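Trurdale Robotics Club: Towel Folding Project

The club meets on Monday evenings and this term's project is cloth handling. Ariel Estrella set the task in March: pick up a towel, fold it in half twice and put it down square. We began with tea towels, which were easy enough, and have moved on to bath towels, which are not.

All demonstrations are done with hand-held grippers. Each member does 10 folds per session and writes them up in the log. The club total stands at 210, of which 100 have been checked and kept for training. Mbali Oosthuizen looks after the log and the Vudimer software.

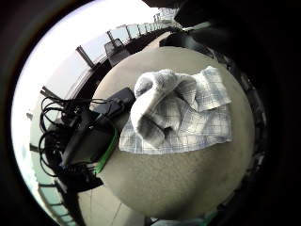
Terry towel on the checked cloth, out on the balcony table. Cables to the left.

Bright daylight has been the hardest condition for us so far. White cloth against a pale sky confuses the edge finder, and the version of Grokine we use copes badly with glare. Mbali is trying a lower exposure setting and will report back to the group.

The next task is matching corners on a towel that starts in a heap. Members who want to take part should read the Yap notes first and bring a towel of their own, any colour except black. New members are welcome at any point in the term. No programming is needed for the folding sessions, and Ariel can show you how to hold the gripper.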